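08/03/2021
Bat bench, Rorkholm shop. Entry by T. Espinoza

Subject: handle flex and barrel hardness on the second group of maple bats for the Puneo infielders. Continues the February entry on the ash group.

Received from Ezeani: 18 billets, turned to the same profile, three finish types, six of each. Sebastián did the incoming check. Slope of grain measured with an ink dot on the face grain of each handle. Two billets were over the three degree limit and were set aside before any loading. They are marked with red tape on the knob and should stay out of the hitting group. Please do not put them back in the rack because they look fine. They do look fine.

Conditioning: all bats held in the humidity cabinet until the weight stopped changing. The cabinet door seal is still poor at the bottom corner. Gunnlaugur has the replacement strip on order.

Flex test. Bat supported at the knob end and at the barrel, load applied at the handle taper. Preload, zero the dial, then load in even steps and read deflection at each step. Unload and check the return to zero. Any bat that does not return gets a second run, and if it still does not return it is out.

Finish A: readings tight, no bat out of family.
Finish B: one bat softer than the rest by a clear margin. Rotated it to load edge grain instead of face grain and the gap mostly closed, so I suspect the label was put on the wrong side. Face and edge confirmed afterward with a hand lens. Label moved. First reading struck out, second kept.
Finish C: one bat failed to return to zero twice. No visible crack. Tapped it along the handle and it sounds dull near the taper. Removed.

That leaves 14 in the group.

Barrel hardness. Ball drop on the sweet spot, face grain up, three drops per bat, middle value kept. Finish C reads harder than A and B, as expected from the thicker coat. I do not think this says anything about the wood under it. Oriana wants to sand one C bat back and repeat. Agreed, but only after the hitting session, and on a bat that nobody at Puneo has asked for.

Ball cannon. Fired 30 shots at a sacrificial bat from the old ash group to check the speed gate. The gate dropped a reading twice, both times on a ball with a scuffed cover. Switched to new balls and had no more drops. Wheel speed set at 2,000 for the warmup shots and 3,000 for the test shots. At the higher setting the left wheel takes longer to recover between shots. Wait for the green lamp before feeding. The ready tone comes too early and should be ignored until Ilze has changed the delay.

Impact position is still the weak point of the whole setup. Shots land within a ball width up and down but wander along the barrel. Shimmed the front foot of the cannon and it improved. Would like a proper rail.

Notes from the call with Tramadham (Oriana and me). They run the same drop test with a heavier ball and a shorter fall, so our numbers and theirs cannot be compared directly. They will send one of their reference blocks. Until it arrives, do not quote hardness to the club as anything other than a ranking inside our own group. Their coach also asked whether a stiffer handle helps a contact hitter. Told him we have no data on that. We have bats and a fixture. The hitting data belongs to the club and we have seen two sessions of it.

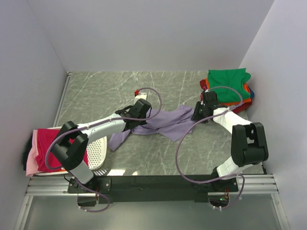 Two-arm cell, marble-pattern tabletop, clothing under the left elbow joint.

Weights after test, checked against the incoming sheet: no bat changed by more than the scale resolution except the C bat already removed, which lost a little. Could be a chip at the knob. Sebastián to look.

Open items
Sebastián: knob inspection on the removed C bat, then section it at the taper.
Ilze: ready tone delay, and a log line for dropped gate readings.
Gunnlaugur: door strip. Also price a rail for the cannon.
Oriana: ask Ezeani how they choose the label side, and whether it is done before or after turning.
Me: clean copy of the flex table, with the struck reading left visible.

Dial gauge put back in its case with the long tip fitted. Change to the short tip before using it on the knob fixture.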